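Notes for the Saturday club kids, 14 September 2024
Written fast by Rima Hourani, read it before we vote!!

# So you want to buy a robot. What does it realy cost?

OK. Our club has money. 900 dollars, from the bake sale plus the Timau street fair. Lots of you said: spend it on a robot arm! All of it! Today!

Slow down a sec. Grown-ups who buy robots for a living have to plan first. Same for us, just smaller.

## First question: what is the job?

Not "which robot is coolest." What JOB.

A robot that stacks boxes needs to be strong. A robot that paints a car door needs a long reach. A robot that puts tiny parts in tiny places needs to be careful, and careful costs money. Sometimes a lot more than strong does.

Write the job down in one sentence. If you need three sentences, you maybe have three jobs. Pick one.

Here's one from a computer workshop: "Put the processor in the computer." Short sentence. Hard job. The processor is the chip that does the computer's thinking. It sits in a spot called a socket, and it has to go in flat and facing the right way. Push it in crooked and you can wreck the socket. Then you're buying a new board too.

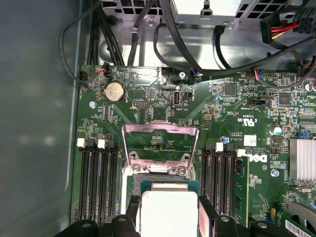

*Gripper holding a processor over the open socket on a Dell motherboard. The silver piece standing up is the load plate.*

Think about what that job needs. Fingers that hold the sides of the chip and don't crush it. An arm that stops in exactly the right place. A camera, so somebody (or some program) can check. And room! There are cables and metal all over inside a computer, and the arm has to get in there without bumping stuff.

Every one of those things is a line in the budget.

## What's a budget

A list of what you'll spend, made BEFORE you spend it. That's all it is.

People forget lines. The arm is the big shiny one so everybody remembers the arm. Then the box comes and there's nothing to bolt it to.

Lines to put on your list:

- the arm
- the gripper (the "hand," often sold seperately!)
- camera
- a table that doesn't wobble
- cables and a power supply
- safety stuff: stop button, glasses, maybe a fence for big ones
- spare parts
- practice parts, for wrecking
- time to learn it

That last one doesn't look like money. At a company it is. Somebody gets paid while they're learning.

## Practice parts, more on that

Don't learn on the good stuff. If your robot is going to hold computer chips, start with dead ones from an old computer. Or a square of cardboard. Then a dead chip. Then a real one, much later.

Otis Whitlock runs the repair bench at Setport and he gave us a box of dead boards last January. Thank you Otis. They're under the sink. Wash hands after.

## Let's do the math

Our money: $900

Mathias Gisler found a small kit arm, the Plindska. Price is $833. Looks great, right? Less than 900!

900 − 833 = 67

So 67 dollars left for everything else on the list. The gripper isn't in the kit. Neither is the camera. Hmm.

Try it yourself. Get paper, write down each line, put a guess next to it, then go look up a real price. Circle the ones where your guess was way off. Mine was cables. I always guess too low on cables.

## Other ways to do it

**Borrow.** The library in Phan lends out a small arm. You get it for 30 days. Free, but you have to give it back and you can't drill holes in it.

**Buy used.** Cheaper. Ask if it still works, ask to SEE it work, ask if you can still get parts. If the seller gets weird about it, walk away.

**Share.** Heikki Hämäläinen's club would split one with us. Half the cost, half the turns. We'd need a calendar and nobody gets to skip it.

**Wait.** Boring! But save until spring and we could get the arm AND the gripper.

## Do you even need a robot?

Fair question. Say you only have one computer to fix, this year, ever. A person with steady hands is cheaper. By a mile.

A robot starts to make sense when the same job comes up over and over. Hundreds of times. Then you split the price across all those jobs and each one gets a small piece of it. Buy an $833 arm and use it once, that one job cost $833. Use it 833 times and it's a dollar each. (Plus the other lines. Don't forget the other lines.)

## Words

**Gripper**: the part that grabs.
**Socket**: the spot on the board where the processor goes.
**Motherboard**: the big flat board everything else in a computer plugs into.
**Used**: somebody had it first.

## Before the vote

There are 11 of you so no ties, unless somebody's sick. Bring:

1. Your one sentence job
2. Your budget list with real prices
3. Which way you'd pick: buy, borrow, used, share or wait

Thaddeus Haverford is bringing the calculator with the giant buttons. Pencils are in the tin, please put them BACK in the tin this time.

Got to run, the bus. See you there
Rima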